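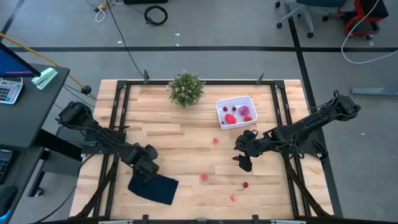 A dark blue cloth on a wooden table, with two robot arms above it.

Why Does a Wild Animal Need a Landlord?

4 min read
179 shares | 67 comments

By Meron Araya
6 Dec 2019

A beaver does not pay rent. It has never signed a lease, and if you gave it one it would probably chew the corners. Still, nearly every beaver, otter and owl lives on land that belongs to somebody, and this causes more trouble than you might think.

Let's take a place called Drovholm. It's a marsh, mostly reeds and mud, and it smells like old soup. In 1881 a farmer named Koster bought it because it was cheap. He tried to grow potatoes in it. The potatoes drowned.

After that the marsh was left alone, and the otters moved in. They thought it was excellent.

Who owns an otter?

In many countries, the answer is no one. Wild animals don't belong to a person the way a dog or a goldfish does. If an otter walks across your yard, you don't get to keep it. You also don't get to send it a bill for the fish it ate out of your pond, though people have tried.

The ground under the otter is different. Ground can be bought, sold, fenced and argued over. So the otters at Drovholm are nobody's, and the mud they sleep on belongs to the Koster family's great-grandchildren, who live in three different cities and don't like mud.

So who looks after them?

Often it's a ranger. The ranger at Drovholm is Joris Desmet. He checks the water, mends the fences and picks up chip bags. He works for a wildlife group called Veltevon, and Veltevon has an agreement with the landowners. The agreement is 67 pages long. Joris has read all of it, which took him most of March.

It says what each side may do. The owners may not drain the marsh. Veltevon may not build a gift shop. Both sides must keep the path open, and both sides think the other one should pay for the gravel.

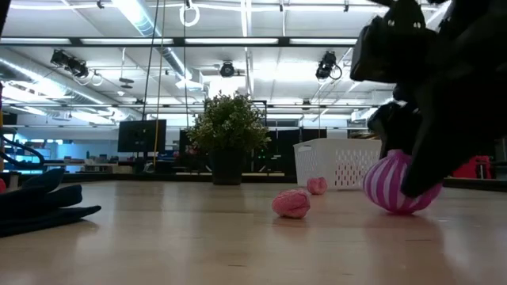 Two crumpled pink balls and a bigger striped one, with a robot gripper on the striped one.

What if they fall out?

Grown-ups fall out a lot, usually in long letters. If the owners and the wildlife group can't agree, the government may step in. It might send a person to listen to everybody. It might close the gate to visitors for a while. Sometimes it buys the land itself, and then everyone argues with the government instead.

The otters carry on eating fish during all of this.

Can kids do anything?

Yes. Wai-kit Wei, age ten, wrote to the owners asking them to keep the path open, and 1258 people signed underneath. One of the signatures was a paw print. It was not counted.

Words to know

Lease: a paper that lets you use land you don't own.
Tenant: whoever has the lease. Never an otter.
Reserve: land set aside for wild things.

67 comments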